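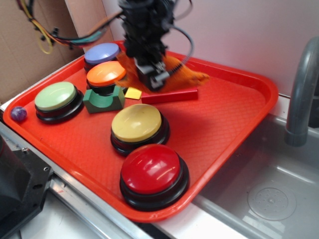 Bench Assistant (Sorting and Tray Preparation), Stinetti, Loddale

Print this page | E-mail this vacancy
Reference: 622

Stinetti prepares trays of small parts for handling and cleaning exercises. Each tray is laid out by hand to a written sheet, used at the bench, wiped down and returned to stores. We need one further assistant for the Loddale workroom.

The post

The work is done standing at a metal counter with a sink set into it. A typical tray carries push buttons with coloured caps, blocks, flat tiles, bars and small balls. The assistant places the parts as the sheet directs, checks them against the stores list and clears them away when the exercise ends.

Main duties

– Lay out trays from the sheet, matching part, colour and position.
– Wipe trays and parts with the cloths provided. Caps are wiped from the centre outwards; black bases are wiped with a dry cloth only.
– Wash trays in the sink after the last run of the shift. Remove all parts first and check the drain strainer before running the tap.
– Return parts to the numbered drawers. The stores list has 162 entries, and the drawer number is given beside each.
– Record scratched caps, chipped blocks and missing balls in the fault book. Do not substitute a part of another colour without a note on the sheet.
– Keep loose cloths off the counter between runs.

Requirements

Applicants must be able to tell colours apart reliably under ordinary room lighting. Several parts differ only in shade, and a short colour check forms part of the interview. Steady hands and legible handwriting are needed. Experience in stores, kitting, kitchen preparation or laboratory washing-up is useful but not required. The post involves standing for up to two hours at a time and regular contact with water and mild detergent. Gloves are supplied.

Hours and pay

17 hours a week, worked as 4 shifts. Shifts start at 8.30 am. Pay is on the workroom scale, grade B, with paid breaks. The post runs until December in the first instance and may be extended. Travel between Loddale and the Tanville store is needed about once a month – mileage is paid.

Training

The first two shifts are spent with an experienced assistant. New starters then prepare trays on their own, and each tray is checked before use until ten in a row have passed without correction.

How to apply

Send a letter of no more than one page, with the names of two referees, to Sverre Rustad, Workroom Supervisor, quoting the reference above. State any hours you cannot work. A CV may be enclosed. Interviews take place in the Loddale workroom and last 40 minutes, including the colour check and a practical layout task. Applicants who need a seat or a lowered counter for the task should say so in the letter.

Shares: 4 | Comments: 0

Contact | © Stinetti | Back to top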